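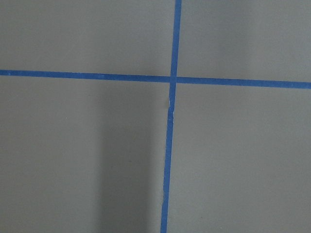

Blaues Klebeband auf grauer Fläche, zwei Streifen über Kreuz.

Werkstattheft, Karten und Stempel
2024-12-15

Heute weiter mit der Falzkarte für die Winterserie. Der Stand von gestern war: Karton zugeschnitten, Stempel ausgewählt, Farben noch offen. Ich schreibe wieder alles auf, auch die Fehler, damit wir im Juni bei der Sommerserie nicht von vorne anfangen.

Karton: Prenwood glatt, naturweiss. Format offen 21 x 14,8 cm, gefalzt A6. Die Laufrichtung habe ich bei drei Bogen falsch genommen, der Falz ist dort gebrochen und man sieht kleine Fasern. Diese Bogen liegen jetzt im Fach für Proben. Bei den richtigen Bogen war der Falz sauber, mit dem Falzbein zweimal gezogen, zuerst leicht und dann mit Druck.

Vom Prenwood haben wir laut Liste noch 459 Bogen. Die Auflage ist 100 Karten, das reicht also gut, auch mit Ausschuss.

Stempelfarbe: Zwei Sorten verglichen, Gekora (Pigment) und Cuervo (Farbstoff). Gekora deckt besser auf dem glatten Karton, aber sie braucht sehr lange zum Trocknen. Nach zwanzig Minuten konnte ich den Schriftzug noch mit dem Finger verwischen. Cuervo war nach zwei Minuten fest, dafür läuft sie an den feinen Linien ein wenig aus, besonders beim kleinen g und beim ß. Mit dem Heissluftföhn ging es bei Gekora schneller, der Karton hat sich aber gewölbt. Unter dem Brett mit Gewicht ist er nach einer Stunde wieder flach geworden.

Entscheidung für jetzt: Schriftzug in Gekora dunkelgrün, Zweige in Cuervo grau. Die Zweige dürfen etwas weich sein, das stört mich nicht.

Der Schriftzug ist das Hauptmotiv, sonst kommt vorne fast nichts dazu. Deshalb muss er gerade sitzen. Mit dem Acrylblock nach Augenmass waren von zehn Abdrucken vier schief, den schlimmsten habe ich mit 2 mm Unterschied zwischen links und rechts gemessen. Danach mit der Skudel gearbeitet (die kleine Stempelpresse mit dem Klappdeckel). Der Karton wird in die Ecke unten links geschoben und mit zwei Magneten gehalten. Jetzt sind alle Abdrucke an derselben Stelle und man kann auch zweimal stempeln, wenn der erste Abdruck zu blass ist. Achtung: Der Deckel hat etwas Spiel im Scharnier. Ich halte ihn beim Schliessen immer an der rechten Seite, dann geht es.

Neue Stempel vor dem ersten Gebrauch mit dem Radiergummi abreiben! Ich habe es beim Schriftzug vergessen und die Farbe ist in Tropfen stehen geblieben. Nach dem Abreiben war der Abdruck gleichmässig.

Einleger: dünnes Papier, 20,4 x 14,2 cm, mit einem schmalen Leimstreifen am Falz. Doppelklebeband habe ich auch versucht, aber es trägt auf und die Karte schliesst nicht mehr ganz. Der Leim muss sehr dünn sein, sonst wird das Papier wellig. Pinsel Nr. 4 war besser als die Flasche mit der Spitze.

Zeit: Für eine Karte ohne Trocknen brauche ich sechs Minuten. In Serie geht es sicher schneller, also zuerst alle falzen, dann alle stempeln, dann Einleger.

Offen:
- Umschläge C6 bestellen, grau oder naturweiss? Das Grau passt zu den Zweigen, aber die Adresse liest man schlechter.
- Cuervo grau ist fast leer, Nachfüllflasche suchen.
- Scharnier der Skudel nachziehen, wenn das überhaupt möglich ist. Ich habe keine Schraube gefunden.
- Probe mit Prägepulver auf Gekora. Könnte das Problem mit dem Trocknen lösen. Wer es vor mir macht, bitte das Ergebnis hier eintragen.

Nachtrag am Abend: Die Probekarten von heute Morgen sind trocken, auch Gekora. Nichts klebt. Zwischen die Karten lege ich trotzdem Seidenpapier.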